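Boards > Home Automation > Robots and Chores > Can any of this do housework yet?

Search this board Advanced Go

Can any of this do housework yet?

tackweld_60
Reading the February demo clips again and trying to decide whether to put money into an arm. I run a two-person upholstery shop. The chores I want gone are clearing offcuts from the bench, sorting staples from tacks, and folding drop cloths. Quote from Skonetti is $3,295 for arm and gripper, no software. Does anyone run one of these on real work?

Ilari Rautiainen
Folding drop cloths: no. Clearing offcuts: yes, if the pieces are stiff and thicker than a coin. Sorting staples: buy a magnet and a tray with two screens. It will outperform anything with a camera on it.

My arm puts parts into a tumbler and takes them out again. It has been doing that for 3 months. It handles one part shape, and I had to build a chute so the parts arrive the same way up.

quietbearing
I disagree on the cloths. There are published policies that fold towels reliably. The hardware is the same class as what the OP was quoted.

Ilari Rautiainen
Towels of one size, on one table, under one set of lights. Change the table height and see what the success rate does. A drop cloth is several times larger than the reach of that arm.

quietbearing
Table height is a data problem. You collect demonstrations at several heights. Handheld grippers made that cheap, as you no longer tie up an arm to record. We logged 3,000 demonstrations with a pair of them and the resulting policy tolerates a fair amount of table change.

tackweld_60
What does "tolerates" mean in numbers? If it drops one piece in twenty I still have to stand there.

quietbearing
On the bin-clearing task it ran 60 consecutive picks without a person touching it. Foam blocks and wood scraps. On fabric it was much worse and I don't have a figure I would defend.

cekbridge_dan
So the answer to the thread title is no. Sixty foam blocks is not housework. My dishwasher has done dishes for years with no camera and no fingers. Fixed machines win until the chore won't hold still.

Ngân Hứa
Most chores won't hold still, so that rule covers less than it sounds like. Wiping, picking up, putting away. I think the limit at the moment is contact more than planning. Rigid flat pads are poor at thin objects lying on a flat surface. To pick up a washer or a strip of fabric you need the tip to get under the edge, or enough friction to drag it and pinch.

Our handheld unit, pads open over the work surface:
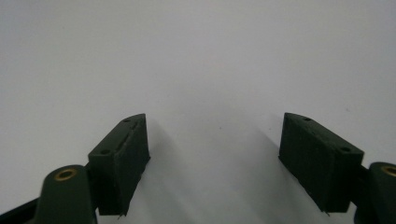
Printed pads, open. Note the rough material along the bottom edges.

The burr near the lower corner of the right pad and the sliver on the left one are the sort of thing I would trim before recording anything thin. A burr at the tip can catch cloth on approach, and then the policy learns a motion that compensates for your bad print. Swap the pads later and the motion stays.

quietbearing
Agree on trimming. Are you covering the inner faces with anything? You can see the print lines on the right one.

Ngân Hứa
For foam and wood I run them bare. For fabric I add a thin silicone sheet, which helps the pinch and makes release worse – light cloth sticks to it.

cekbridge_dan
So you need different fingers for each chore. People manage with one set.

Ngân Hứa
People also have skin, nails and a wrist that moves the way you want. I make no claim that this is equal. My claim is that stiff scraps on a bench are solved well enough to be worth money to someone, and cloth is not.

Ilari Rautiainen
"Worth money" depends on setup time, and that never appears in the clips. Mine took longer to fixture than to program. OP, check what the Skonetti quote includes for mounting. The Hunon kit comes with a clamp base, and on a heavy bench that is enough. Kokkonen sells a plate that fits either one.

tackweld_60
Mounting is not included. Bench is heavy, so a clamp would do. From the replies: scraps yes, staples use a magnet, cloths by hand. I'll price the magnet and screens first. If the offcuts still bother me after that I'll ask about the arm again.

quietbearing
Reasonable. If you get that far, weigh your heaviest offcut and measure the thinnest before you order. Payload on the spec sheet is usually given without the gripper.

Contact the moderators | Copyright Robots and Chores board | Back to top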